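すくい作業セルの立ち上げと日々の手入れ 発表者用メモ
社内技術共有会 1/28/22 持ち時間は質疑込み

【スライド1 はじめに】
今日はセル1台分の話に絞る。名前はSotberg。全体の構成や学習側の話はSantosh Goelさんの回に譲る。
聞いてほしいのは、立ち上げ、毎朝の確認、グリッパの分解整備の順番。
最初に挙手を頼む。六角レンチでグリッパを開けたことがある人。少なければスライド5をゆっくりやる。

【スライド2 作業の中身】
アームは1本、先に平行グリッパ、手首にセンサモジュール。ハンドは黒い板とリンクを重ねた構造で、左右の指が閉じてスクープの柄をつかむ。
対象は小さい粒。ボウルは白、テーブルには生成りの布を掛ける。布は影がやわらかく出るので深度の見え方が落ち着く。ただししわが寄ると高さがずれる。

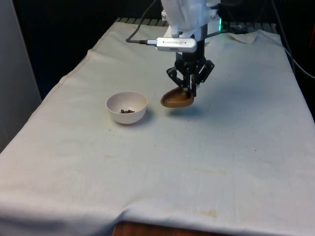
布の高さは毎朝測り直す。四隅と中央を取り、前日との差が2ミリを超えたら布を張り直してから原点を取る。張り直しだけで済ませて原点を省くと、スクープの先が布をこする。4月の停止はこれが原因だった。
布の交換時期は決めていない。染みは深度に影響しなければそのまま使う。折り返した端は手前に出てこないよう確認する。

【スライド3 ケーブル】
ここは時間を取る。
センサのケーブルは手首の動きに合わせて輪を作る。輪が小さいとコネクタ側に力がかかる。うちでは手首を両端まで回し、輪がつぶれない長さで固定している。
固定は結束バンドを強く締めない。指で少し動く程度。
Ostap Dovhaniukさんの記録では、立ち上げ後の通信切れのうち半分以上がコネクタの緩み。ソフトの再起動で直ったように見えて翌日また切れる、という例が続いた。切れたらまず抜き差し、その次にログ。

【スライド4 つかみの確認】
スクープは柄の根元を深めにつかむ。浅いと、粒を入れたときに先が下がる。
確認の手順。
アームを低速にする。スクープを手で渡し、指を閉じる。粒を入れる。手首を傾けて止め、10秒待つ。柄がずれていなければ合格。
ずれた場合は先に指の面を拭く。粉や油が残っていることが多い。握力の設定を上げるのはその後。上げすぎると柄に跡がつく。
確認中は非常停止を手に持つこと。机に置いたままにしない。
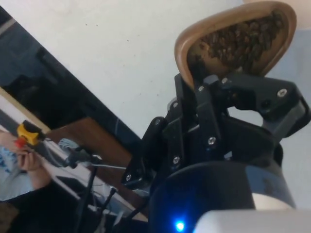

図2 コーヒー豆を入れたスクープの把持。手首側カメラから

非常停止のケーブルは足元に垂らさず、机の側を通す。作業者が一歩下がっても届く余裕を残す。
停止を押した後の復帰は一人でやってよいが、アームの可動範囲に手がないことを声に出してから解除する。

【スライド5 グリッパの分解整備】
目安は把持1000回ごと。回数はジョブ管理のDritgateに出る。
電源を落とし、スクープを外してから始める。
見る順番は、指先、リンクの軸、板を留めているねじ。ねじは頭に合う六角レンチを使う。合わないレンチでなめると板ごと交換になる。
緩み止めは少量。リンクの軸に回り込むと動きが渋くなる。前回これで半日つぶした。
組み戻したら、手で指を開閉して引っかかりを見る。その後に電源、原点、スライド4の確認。
前回の整備までの回数は173回分オーバーしていた。忙しい週に後回しにしたため。通知を出すように変更済み。

【スライド6 予備品と連絡先】
指の板とねじはJarkerの棚、上から二段目。使ったら札を裏返す。
センサ側の予備ケーブルは残り少ない。発注はVídalínの担当に依頼済みで、納期は未定。
夜間に止まった場合、無理に復帰せず停止のまま記録だけ残す。アームの姿勢、スクープの有無、最後のエラー番号。

【質疑用の手持ち】
金属のスクープは使えるか → 試していない。重さが変わるので握力の設定からやり直し。
布なしでは → 机の面が直接見える。反射は未評価。
粒を変えたら → 落ち方が違うので傾ける角度を取り直す。半日見てほしい。
他のセルにも同じ手順を使えるか → 布の高さの基準値だけは共用しない。

時間が余ったらOstapさんにケーブルの固定を実演してもらう。結束バンドは持参。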